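Keeping the Kitchen Arms in Shape

Most of the work on the dishwashing robot at Fostwood's Zeltatcombe site is done before anyone switches on the motors. Lawal Osagie, the technician who looks after it, comes in early, wipes down the steel and goes over the cables by hand.

The cables are what he worries about. They run along the outside of each arm, looping out near the wrist and back down past the elbow, and every reach into a sink bends them in the same places. Osagie checks each clip and bends the loop to its full travel. A loop that is too short pulls on the connector. One that is too long can catch the faucet lever, and that happened twice in the first month.

"If I find a clip that has moved, I don't push it back and carry on," he says. "I run the arm slowly through the whole reach and see what moved it."

The job itself is plain kitchen work. The arm goes into the basin, takes hold of a plate or a cup on the drying rack, and moves it. Plates are the harder of the two. They lie almost flat on the rods, and the fingertips have to meet the rim at the right height. A few millimeters too low and the tips hit the rack.

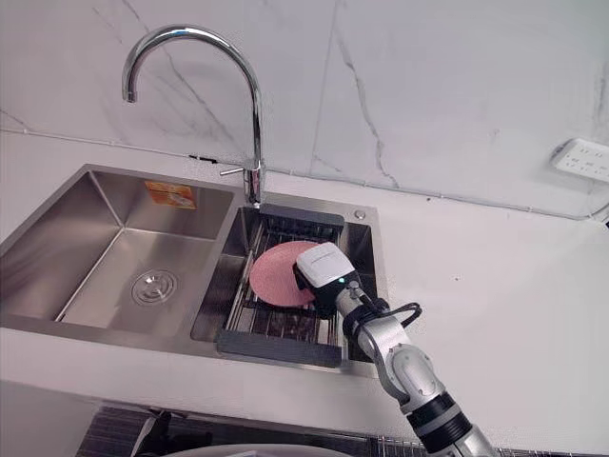
The gripper at the rim of a pink plate on the drying rack.

That height is set with a routine Osagie wrote out on a card. The arm touches 16 points on the rack and the counter, and the controller works out where the sink sits in relation to the base. The whole thing takes 12 minutes. He repeats it whenever the rack has been lifted out for cleaning, even if it looks to have gone back in the same spot. Steel also gives the vision software trouble when the light is strong, so he runs a short test on the bare basin floor and lowers the exposure if the readings jump.

The control software, called Pramanik, keeps a log of every grasp. The log for May had 699 entries, and Osagie read through the failed ones over two afternoons. Most came down to worn fingertip pads. He now changes the pads after 167 grasps, well before they start to look shiny, and writes the count on a strip of tape inside the tool drawer.

Cups need a different setup. The hand has to close from the side, with enough force to hold a smooth surface and not so much that the cup shifts as the fingers come together. Osagie starts with the force low and raises it one step at a time, watching the motor current on a laptop.
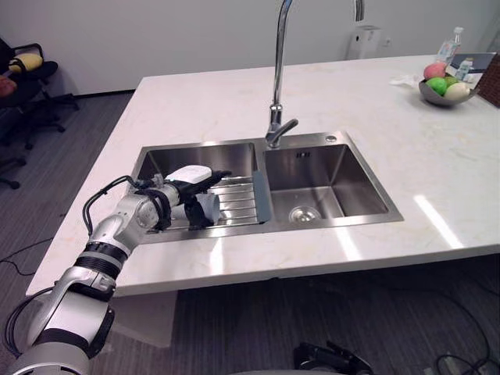

A black multi-fingered hand holding a white object over the slatted rack.

The hands come from Gakon, and they are the part he would most like to see made simpler. Changing one finger means taking off the back housing and unplugging a ribbon connector that doesn't like being handled. A full swap can take up to an hour. He keeps a spare finger ready, already greased and tested, and does the work at a bench with a tray under it for the screws.

Joints get less attention. He listens to them at low speed, feels for heat after a long run, and checks the bolts at the base with a torque wrench every Sunday, when the kitchen is quiet. So far one elbow has needed a new seal.

Next on his list is a cover for the wrist cables. He has tried two sleeves already. The first was too stiff and the second rode up toward the hand, so a third, cut longer and split along one side, is waiting on the bench.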